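Otdale lab trains robot arm in a kitchen that isn't real

Robots that learn kitchen chores usually need hours and hours of a person steering them. Skakesden, a research group in Otdale, wants to cut that down. New method, called Elo, takes 12 human demos per task and grows the rest in simulation. 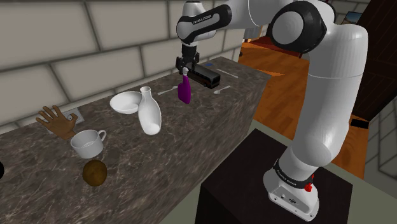 Last updated: October 27, 2018

Simulated arm, gripper closed on a purple spray bottle over a marble counter. A virtual hand in there too. Elo shuffles the objects, then replays the grasp up to 20 times per demo. Bad runs get tossed automaticly.

Tests on a real arm are planned for February. Code to folow.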